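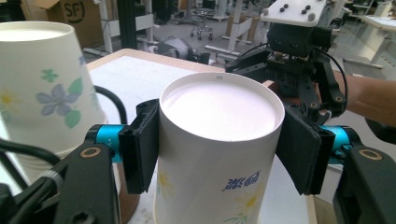 Tea Room Host and Kitchen Hand, Oseck House Community Tea Room

Part-time, ongoing, with a start in September if we can manage it

About us

Oseck House is a weatherboard cottage at the bottom end of the main street in Brosier, between the library and the old saddlery, and the tea room takes up the two front rooms, the side verandah and a good part of the garden. We serve tea, coffee, soup, toasted sandwiches and whatever came out of the oven that morning. On a quiet weekday we might see a few walkers and the regular crossword table. On a market morning we can have 200 people through before lunch, most of them wanting scones, and a fair few of them wanting to tell you about their grandchildren while the kettle boils.

We're looking for somebody who would enjoy both kinds of day.

The tea room opened as a way of paying for the roof. It did pay for the roof, eventually, and along the way it became the place where people in Brosier sit down with one another. The profits now go to the Hirkard bus, which takes older residents over to Hirkard for appointments and shopping, and to the homework club that meets in our back room after school. You don't need to have anything to do with either of those, but it's nice to know where the scone money goes.

The job

You would be working beside Ivar Blomqvist, who runs the kitchen, and a small roster of casual staff, many of them students. Ivar does most of the baking and is very happy to teach anyone who'd like to learn (he's also very happy to be left alone with his pastry until nine o'clock, and you'll soon get a feel for which sort of morning it is).

A usual shift would include:

Opening up the front rooms, putting out the verandah chairs and filling the urn
Taking orders at the counter and carrying them out to tables
Making tea and coffee, both for sitting in and for takeaway
Putting together sandwiches, warming soup and plating cakes
Keeping the cake cabinet, fridges and benches clean and up to date in the food safety diary
Handling cash and cards, and balancing the till at close
Washing up, and there's plenty of it – we have a dishwasher, but the older china is done by hand
Sweeping through and locking up if you're on the later shift

Now and then you'd help with a function as well. We do christening teas, a few wakes, the garden club's annual lunch and a Christmas supper that gets a little bigger every year. These are paid at the usual rate plus the evening loading, and they're always put on the roster well ahead so you can organise your life around them.

Hours and pay

The position is four shifts a week, each of them 6 hours with a paid break in the middle and lunch on the house. Most shifts begin at 8.30 am. We share the weekend work evenly and you'd have at least one full weekend off in every three, more often in winter when the verandah is too cold for anyone but the dogs.

Pay is at the award rate with penalty rates, superannuation and leave. There's a three-month probation period, and we'll sit down with you partway through it so that you can tell us how it's going from your side too.

School hours can be arranged for one of the four shifts. If you need something a bit different, please ask. We've juggled the roster around university timetables, a lambing season and somebody's cello exams, and it has nearly always come good.

Who we're hoping to meet

Experience in a café, canteen or busy kitchen would be a real help, and barista experience would be lovely, but we've taken on people with neither and been very glad of it. What we'd find hard to teach is patience with a long queue, and an easy way with people who are hard of hearing, or in a hurry, or three years old and holding a sausage roll.

You will need:

A current food handling certificate, or the willingness to get one in your first month (we pay for the course)
To be comfortable on your feet, and able to carry a loaded tray down two steps to the garden
A working with children check, as the homework club comes through the tea room on its way to the back
The right to work in Australia

A first aid certificate would be useful. So would your own transport – there is a bus from Hirkard, but the first one gets in a little after opening and the last one leaves before we've finished mopping. A couple of the staff do drive over from that way and may be able to offer a lift.

We'd love to hear from people of any age and background. Two of our best hosts started with us after they'd retired from other work, and another began at fifteen washing teaspoons. The front door and counter are step-free, the kitchen is compact, and we can talk about adjustments at any stage. Please don't let a gap in your work history stop you from applying.

How to apply

Send us a letter of no more than a page, along with the name of somebody we can ring about you. A résumé is welcome if you have one, though we'll read the letter first. Tell us a bit about where you've worked, or what you've looked after, and which days suit you. If you have a recipe you're proud of, you're welcome to tuck that in too. It won't count towards anything, but Ivar will read it with great interest.

You can drop your letter in at the counter in an envelope marked "Tea Room Host", or post it to The Manager, Oseck House, Main Street, Brosier. Letters handed in at the library desk will reach us as well, usually by the afternoon.

We'll ring everyone who applies, including those we can't offer a place this time. Interviews are fairly relaxed and happen at the corner table after we close, with a pot of tea, and are followed on another day by a paid two-hour trial so you can see the kitchen at work and decide whether we'd suit you.

If you'd like a chat before you write, come in after 2.30 pm, when the lunch rush has settled, and ask for Ivar. He'll be the one with flour up to the elbows.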